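Home & Community | Tidying
Search this site Search Go

Friday, April 17, 2020
By the Plemville desk

Plemville's desks are to be cleared by Sunday night, or so the town newsletter hopes. Its Big Desk Tidy, moved indoors and online this spring, has drawn 300 households, with another 70 signing up from neighbouring Ziltstead, where desks are said to be worse.

The rules are gentle. Books go in one pile, papers in another, and pens return to the pen holder - all of them, including the ones that stopped writing in September. 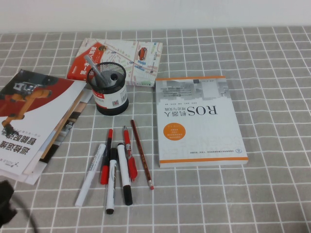
Maps have caused the most argument. The newsletter holds that a paperback street map is a book and should be shelved with the books. Ziltstead files its maps under paper and will not be moved.

Last year's tidy sent 1,407 unwanted books to the Tomholm book exchange, which has asked for fewer this time. Results are due next week.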